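Search this site Enter keywords Go

How to wash dishes by hand without using the whole reservoir

My dishwasher, a Stundora, retired last September in the middle of a cycle, and I have been washing by hand ever since. The repair quote was $237, which bought a lot of sponges. What follows is the method I settled on, after several that were worse.

1. Scrape first

Scrape everything into the trash or compost before any water gets involved. A rubber spatula does it in one pass. Rinsing food off under a running faucet works too, if you enjoy paying for water and later for a plumber.

2. Fill one basin, not the sink

Use a basin that fits inside the sink with a little room down the side, so you can pour out cups without drowning the clean water. Make it as hot as your hands will stand. One short squirt of dish soap is plenty. The bottle would like you to believe otherwise.

3. Wash in the right order

Glasses, then silverware, then plates, then the things you are ashamed of. Pans go last and may soak while you do the rest — though "soaking" stops being a cleaning method sometime around the second morning.

4. Rinse and stand everything up

Dip each piece in a second basin of hot water, or run the faucet at a trickle. Then stand plates on edge with a gap between them. Stacked flat, they hold a puddle apiece and pass it on to whatever shelf you put them on.

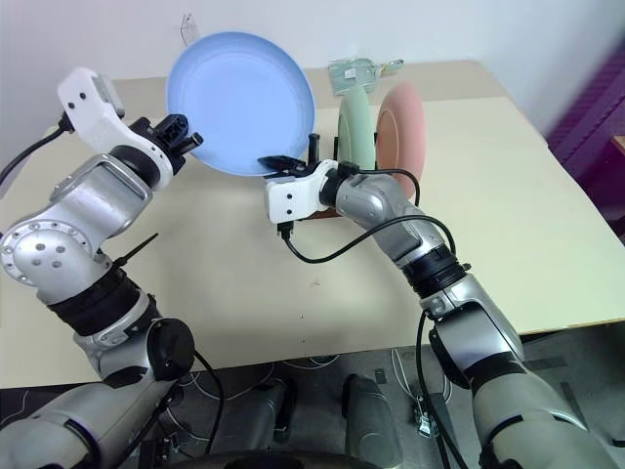 5. Let the air do it

Walk away for 60 minutes. Towels are for people in a hurry and for the bottoms of mugs, which collect water no matter what you do. If you must dry by hand, use a clean flat cotton towel and change it when it gets damp.

6. Look after the wood

Wooden spoons, boards and racks should be wiped down and left with air on every side. Never soak them. My neighbor Lesia Kuzmenko rubs hers with mineral oil every month or so, and hers look far better than mine, a subject she has raised.

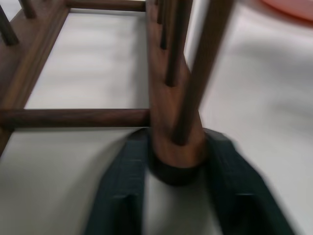

Can I leave a wooden dish rack on the counter all the time?

Most people do, and it will last for years if you lift it now and then and dry the counter underneath. Dark spots near the feet mean water is sitting there. Sand them lightly, let the wood dry for a full day, and oil it again.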